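Acta de la reunión de la asociación de vecinos y huertos Grarano
2018-12-12, local de la calle de arriba

Me ha tocado a mí escribir el acta otra vez, así que va a mi manera, ya me perdonaréis. Empezamos con casi 45 minutos de retraso porque la llave del local no giraba (hay que tirar de la puerta hacia uno y luego girar, lo apunto para la próxima). Fuimos bastantes más que en la reunión de julio, cosa que me alegró mucho, y eso que hacía un frío que pelaba.

1. Acta anterior
La leí en voz alta, deprisa. Se aprobó con una corrección: donde ponía "bomba nueva" tenía que poner "bomba reparada". Corregido queda.

2. Cuentas
Tenemos 646 euros en la cuenta y falta por cobrar alguna cuota. Quien no haya pagado, que me busque o que lo deje en el buzón del local en un sobre con su número de parcela, por favor con el número, que el año pasado me volví loca con los sobres anónimos. Se preguntó por el recibo del seguro y sí, está pagado, lo tengo en la carpeta verde y lo enseño a quien quiera.

3. El riego
El punto largo de la noche. La manguera general pierde agua a la altura del nogal y el parche que pusimos en verano ya no da para más. Había dos presupuestos encima de la mesa: el de Flutarden, que cambia el tramo entero y pone llaves de paso en cada hilera por 410 euros, y el de Lehner, más barato pero sin las llaves y sin la zanja, que la tendríamos que cavar nosotros. Yo iba convencida de votar a Lehner, y al final me cambiaron de opinión (la zanja, con el suelo que tenemos ahí, es para pensárselo dos veces). Salió Flutarden por mayoría amplia, con alguna abstención. Queda pendiente que nos confirmen si pueden venir antes de las siembras. Llamo yo.

También se habló del depósito de 3000 litros que nos ofrecen de segunda mano. Gusta mucho la idea, pero no hay acuerdo sobre dónde ponerlo: junto a la caseta quita sol a las hileras de abajo y al lado de la verja estorba para entrar con la carretilla. Iremos a medir un día de estos y lo traemos otra vez a la próxima reunión, con un dibujo, aunque sea malo.

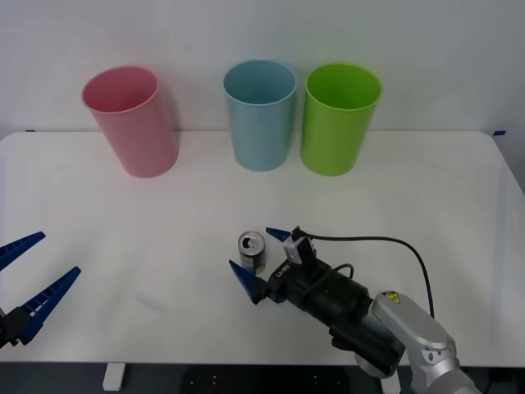
Al hilo del depósito salió el agua de lluvia del tejado del local, que ahora mismo se va toda a la calle. Pondríamos un canalón y un bajante hacia los bidones. Hay que preguntar en el ayuntamiento si hace falta permiso, me lo apunto también (ya veis que me apunto a todo, luego pasa lo que pasa).

4. Semillas
Vamos a repetir el pedido conjunto a Rikau. La lista estará colgada en la puerta del local hasta que se llene la hoja. Escribid la variedad completa, que "tomate" a secas no me sirve. Hubo quejas por las judías del pedido pasado, que nacieron pocas y tarde; se lo diré cuando haga el pedido, a ver si nos compensan con algún sobre. Las habas que sobraron se reparten entre quien las quiera.

5. Compost
El montón grande está precioso, oscuro y sin olor, ¡qué gusto! El pequeño es otra historia: alguien sigue echando cáscaras de naranja a paladas y restos de comida cocinada. Nada de cocinado, por favor, que vienen las ratas. Se acuerda poner un cartel más grande.

6. Ruegos y preguntas
Se pide que la caseta quede cerrada con el candado, también a mediodía. Se pide una azada nueva y se acuerda arreglar antes el mango de la vieja. Alguien preguntó por la comida de primavera y se armó una discusión muy animada entre paella y migas, sin votación. Lo dejamos para la siguiente.

Cerramos pasadas las nueve y media. Sobró bizcocho, lo guardé en el armario de la entrada.

La secretaria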